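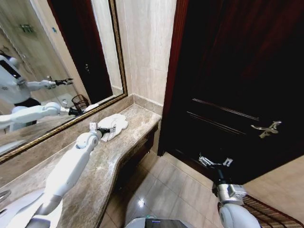

Marble vanity top with curved front edge, guest bathroom.

Product Review: Genar Stone Care Kit for Marble Surfaces
Published by the Drolunstead Lodging Association, 25/05/2022

The Genar Stone Care Kit is sold to small hotels and guest houses that maintain natural stone without an outside contractor. It contains a neutral cleaner, a penetrating sealer, a polishing powder and 2 pads. The Association tested the kit in member properties over a period of 3 months, on vanity tops, thresholds and window sills.

Cleaner. The liquid is diluted at one capful per bucket and has little scent. It removed toothpaste, soap film and makeup from polished marble in a single pass. Older deposits at the base of faucets required a second application. Staff reported no streaking when the surface was dried at once. The cap does not close firmly, and two bottles leaked in storage.

Sealer. Genar recommends a thin coat, a short wait and thorough buffing. Where the excess was left too long, a dull haze formed and had to be removed with more sealer. The printed instructions mention this only on the last page.

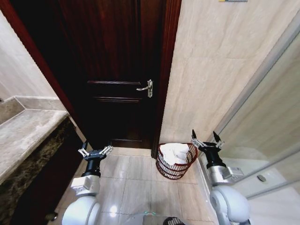
Cozma, a member property, wrote that its housekeepers found the sealer harder to work with than the Zonix product they had used before, mainly on curved edges, and that they would have preferred a spray. The same member was satisfied with the cleaner and has reordered it.

Polishing powder. This is the weakest part of the kit. It reduced light ring marks left by glasses, but did nothing for deeper etching caused by acidic bathroom cleaners. Properties with etched stone should still budget for professional honing. The powder must be kept away from wood trim and metal fittings, where it dries to a white residue.

Cost. The full kit is priced at $145. The comparable Zonix set is $163 and includes a larger bottle of sealer, but no powder. 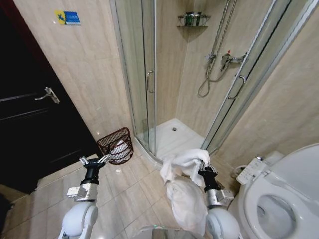
Refills of the cleaner may be bought separately, and for most members this will be the more sensible purchase once the first sealing is complete. Refills of the sealer are expected in June.

Rating. The Association rates the cleaner as very good, the sealer as good and the powder as fair. The kit is recommended for properties with polished marble in sound condition. Members who wish to borrow the test kit may apply to the Drolunstead office in writing.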